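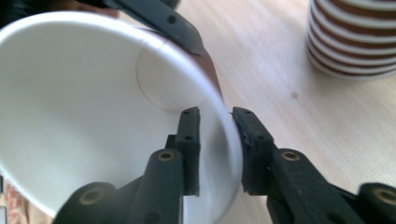
Laratar hand-held gripper for recording demonstrations

Laratar is a gripper you hold in your hand, with a camera on it. You do a task with it as you would do it with your fingers, and each task is saved as one example for training. No robot arm is necessary during the recording. Brommont makes it for research groups and small companies which need many examples from ordinary kitchens, offices and workshops.

Finger pads

The black pads are narrow enough that one of them can go inside a paper cup while the other stays outside and the rim is held between them. Thin, light things like this are a good test of your grip. Close slowly, and stop when both pads touch. Each pad has two small holes on its face.

The arms have brass threaded inserts set in the black plastic, so the screws do not go directly into the plastic. Please tighten by hand only.

What is in the box

Gripper with camera, fitted
One spare pair of finger pads
Hex key
USB cable, 2 m
Printed card with the start-up steps

Details

Weight with camera: 707 g
Largest opening: 55 mm
Recording time on one charge: 45 minutes
Recording software: Azimi, included in the price

Recording with Azimi

Press the trigger once to begin an example and once more to finish it. Azimi saves the video together with the opening of the fingers. If you drop the object, keep the example and mark it as failed – many customers ask us for a delete button, but we advise to decide this later, at the desk. Change the position of the objects between examples, and use cups of different colour and pattern if you have them.

Adapters

The Tenside adapter plate fixes the same fingers on a robot arm, so the pads used in recording and in running are identical. It is sold separately. Write us the model of your arm before you order.

Page checked by Noman Rizvi, product support, November 20, 2023. The weight was measured again with the new pads.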